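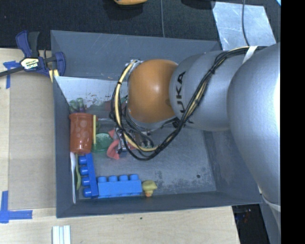
Figure 3. The arm working in the collection bin, with the fixed camera's view of the bin floor and the objects along the left side.

3.2 Gathering the grasp attempts

I'll say up front that this was the part of the project I enjoyed most, and also the part where we changed our minds the most often. The plan we wrote down in April was to let the arm pick at random places in the bin, label each try by whether the fingers closed on something, and leave it running overnight. We did run it that way for the first 300 attempts. Most of them were grabs at bare floor, and the network we trained on them learned very quickly to say "no" to everything (fair enough, given what we'd fed it!).

So we moved to what we call the Jorden schedule, after the little scheduling script that drives it. Jorden chooses half of its grasp points uniformly over the bin and the other half from wherever the current model is least sure of itself. We retrain after every 200 attempts and swap the new weights in while the arm is parked. Ultan Ó Néill wanted to retrain more often and I wanted to do it less, and that number is where we met.

The objects are a mixed lot of plastic household things and toys: cups, utensils, building blocks, small odd-shaped pieces from the bottom of a toy box. We didn't try to balance them by category. What we cared about was having a good spread of shapes that are awkward in different ways. The translucent red-orange cup in Figure 3 is a favourite of mine, as the depth readings on it were all over the place and the early models treated its wall as if it were open air. Slim things lying parallel to a wall, like the white utensil near the left side, were a different sort of trouble – the grasp itself is easy, but the approach has to bring the fingers down right beside the wall, and our motion planner (Kullov, version two) would often refuse the pose outright. We logged those refusals separately and left them out of the training labels. A refused pose says something about the planner and nothing about the object.

Clutter drifts. Every time the arm lifts a thing and lets it go somewhere else, the layout shifts a bit, and over a long run objects tend to bunch up along the walls and in the corners. You can see it in Figure 3, where the right half of the floor has no toys on it at all. We argued over whether to correct for this. In the end we stirred the bin by hand after every 47 attempts in the Phan set and left the Nikero set alone entirely, so that we'd have one of each to compare. Section 5 has the numbers, but the short version is that the unstirred data made for better behaviour near walls and slightly worse behaviour everywhere else.

A word on labels. Finger width after closing is a cheap signal and it's wrong often enough to matter, mostly on thin objects. We added a second check from the fixed camera, comparing the bin before and after the lift, and kept an attempt only if both signals agreed. Almost 400 attempts went out the door on that rule. I relabelled a handful of them myself over a pot of coffee and found them split pretty evenly between true grasps and misses, so I don't think we threw away anything lopsided, though I wouldn't swear to it for the thinnest items.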